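The hall at Lekthorpe held 200 people if you opened the partition, and by seven o'clock Yuxi Ding had opened it. She had never seen so many coats! They were piled on the piano, over the radiators and across the little stage where the candidates were meant to sit.

"They've come for you," said Florêncio Aguiar, who was running her campaign from a bicycle.

"They've come about the bus," said Yuxi, and she was right, and she was thrilled. The bus to Bonditbridge was the best thing to have happened to the county election in years. Until July it had run every hour. Now it went twice a day, and the whole ward had woken up furious and full of ideas.
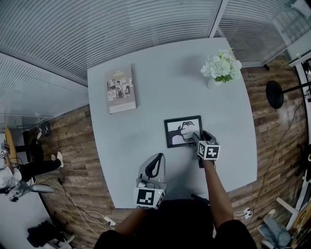
Mingxuan Xia, the sitting councillor, spoke first. He was good, too, all warm voice and rolled sleeves, and he got a proper laugh with his story about canvassing in Lutby and being chased by a goose. Then a woman in the third row stood up. It was Qiuyue Cao from the bakery, still floury to the elbow.

"My lad starts at the college at nine," she said. "First bus gets in at twenty to eleven. What's he to do, Mr Xia, fly?"

The room roared. Mingxuan said there were budget pressures. Somebody at the back said there were pressures on the number 32 as well, when it turned up, and off they went again, clapping and stamping until the windows hummed.

When Yuxi's turn came she forgot her notes completely. She talked about riding that bus to her first job, with the driver waiting at the corner if he saw you running, and about the timetable she and Yiran Su had worked out on the back of an old poster. Six buses a day, joined up with the school run. It could be done! She had the costs in her bag and she waved them about.

"Pass them round, then," said Qiuyue.

So she did. She'd printed 60 copies and they were gone before they reached the piano, and people shared, heads together, arguing over the quarter past four.

Mingxuan leaned across and asked, quite softly, whether he might have one.

"Have mine," said Yuxi, and got out her pen to show him the Lutby stop.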